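Cleaning a small whiteboard used flat on a desk
Jenside Forums > Home Office > Desks and Surfaces
18 replies, 3,248 views

tallboy51
I keep a framed whiteboard flat on my desk for notes. It's a Wuneck, two years old. Black marker used to come off with a dry cloth and now it leaves gray shadows. Is the surface shot, or is there a cleaner that will bring it back?

marl_306
Dish soap and warm water first, then a clean rinse. Most of the time the shadow is old cleaner and not ink. Don't use alcohol every day, it dulls the coating.

penandpaper
Disagree on the alcohol. I've used it on a Tirnivell board since January and the coating is fine. Soap left mine streaky.

marl_306
Streaky means you didn't rinse it. Try twice with plain water. 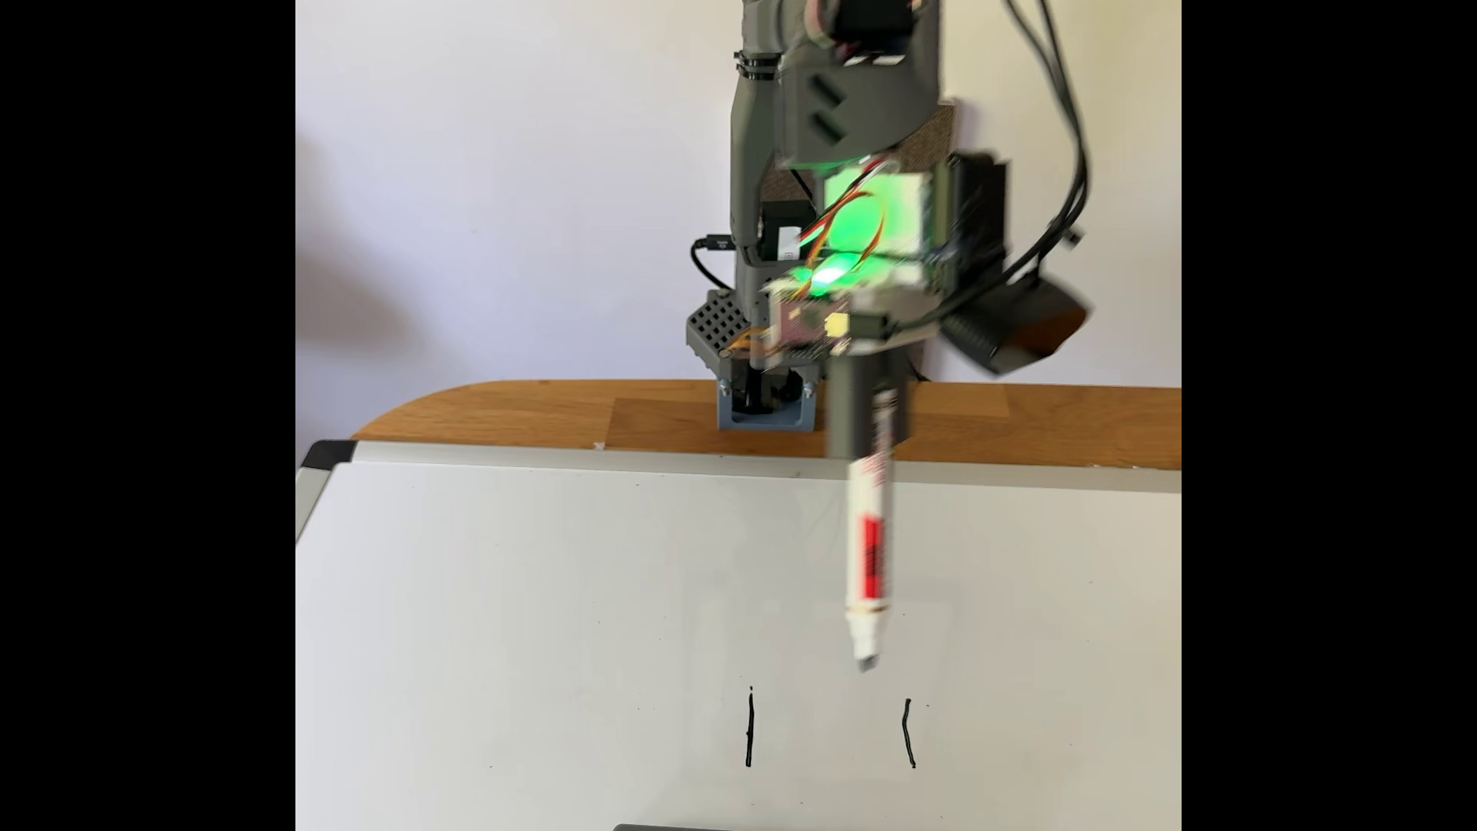 Last edited by oddsox at 4:18 pm

Two short strokes in black is how I test a board after cleaning. I leave them overnight and wipe with a dry cloth in the morning. If they ghost, clean again. I use a chisel tip, and mine lies flat on a wood desk too. Watch the metal frame when you rinse – water gets under it and the backing swells.

tallboy51
Thanks. Does the tip matter? I have Vik fine points and they seem worse than the wide ones.

oddsox
Chisel puts down more ink but I don't see a difference in how it wipes. Old markers are worse than new ones in my experience.

penandpaper
Fine points are worse. You press harder.

tallboy51
Did the soap and two rinses. Most of the gray is gone except one corner. Going to try alcohol on that corner only.

marl_306
Fine, but rinse after.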